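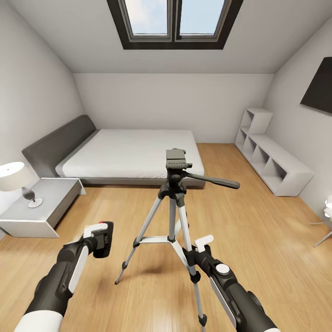

Zundley heating controls, technical review meeting
Minutes circulated 30 June 2019

**Present:** Lucero Cuervo (chair, Sitevow); hub firmware; phone app; field support; one representative of Arnance (radiator valves)
**Apologies:** voice services
**Minutes:** field support

## 1. Minutes of the May meeting

Agreed as a correct record, with one change. Under item four, "valve reports room temperature" should read "valve reports temperature at the valve body". Arnance asked for the change so that the two readings are not confused in later test notes.

Matters arising: the new pairing screens were released to test homes. The printed quick-start sheet still shows the old screens. Carried forward.

## 2. Schedules lost after a power cut

Hub firmware reported on the fault first logged in May. After a short loss of mains power the hub restarts, reads the clock from its internal store and begins the heating schedule before it has fetched the correct time from the router. If the router is slower to start than the hub, the schedule runs against the wrong time until the next sync.

The support log holds 43 reports that match this pattern. In each case the stored schedule was intact. The user saw the heating come on at the wrong hour and assumed that the schedule had been deleted, and many then entered it again by hand, leaving duplicate entries.

Two changes were proposed:

- The hub to wait up to 300 seconds for a valid network time before starting any schedule. During the wait, valves hold their last set temperature.
- The app to show "Waiting for time" on the home screen in place of the next scheduled change.

Field support asked what happens in a home with no working broadband. Firmware confirmed that once the wait expires the hub falls back to its stored clock, as at present, and the app message changes to "Time not checked". Frost protection is not affected at any stage.

Arnance noted that a valve which hears nothing from the hub for a long period will go to its own default setting. The wait proposed is well inside that limit.

**Agreed:** both changes to go into the next test build. Removal of duplicate entries to be treated as a separate piece of work.

**Action:** hub firmware to supply the build; app to supply final wording.

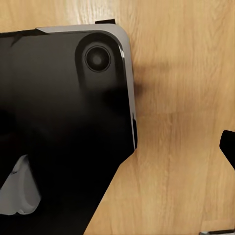 ## 3. Voice commands and room names

Written report from voice services taken as read. A total of 638 failed commands from the test homes were reviewed. The largest group were commands where the room name given by the user matched a device name as well as a room, for example a room called "Study" containing a valve also called "Study". The assistant asks which is meant, and the user's reply is often not understood.

The meeting discussed whether the app should refuse matching names at set-up. App was against this. Users pick the room name for the valve as a matter of course, and refusing it would add a step for everybody. App preferred to hide single-valve names from the voice service altogether, so that only the room is offered. Where a room has two or more valves, the names would be passed across as now.

Arnance asked that the valve name remain visible in the app in all cases, as it is needed when a battery is changed. Agreed without discussion.

Cuervo asked whether hiding names would break routines already set up by voice. App believed that routines refer to the device number and would carry on working, but this has not been tested.

**Agreed in principle**, subject to the routine test.

**Action:** app to test existing routines against hidden names and report to the next meeting. Voice services to supply the list of failed commands with home identifiers removed.

## 4. Valve battery warnings

Arnance presented discharge figures for the current valve. The low-battery warning is triggered by voltage alone. In a cold room the voltage dips when the motor runs, and a warning may be sent when the cells have plenty of life left. Users have been replacing batteries early.

Of the valves returned as faulty, 29 were found to be working normally once the voltage was read with the motor at rest. Arnance proposes to take the reading before each movement and to send a warning only after three low readings in a row. The change is in the valve firmware and needs nothing from the hub.

Field support asked for the support script to be changed at the same time. The script now tells users to fit new batteries as a first step, and this hides the fault.

**Agreed.**

**Action:** Arnance to issue valve firmware to the Londoño test site first. Field support to redraft the script.

## 5. Door contacts and open-door hold

Held over from May. The open-door hold lowers the set temperature when a contact reports a door open. It was written for outside doors and is being used on inside ones, where it turns heating down too often. App to add a choice of "outside" or "inside" when a contact is paired, with the hold off by default for inside doors. 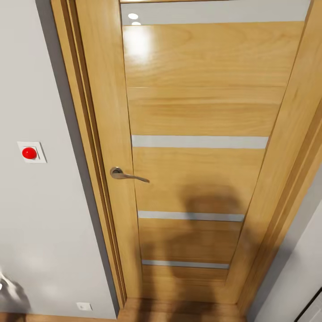 *Interior door, oak finish with frosted-glass strips.*

**Action:** app to draft the pairing screen.

## 6. Any other business

The quick-start sheet will be reprinted once the pairing screen under item five is settled. Field support to tell the printer.

Next meeting: to be arranged when the test build under item two is ready.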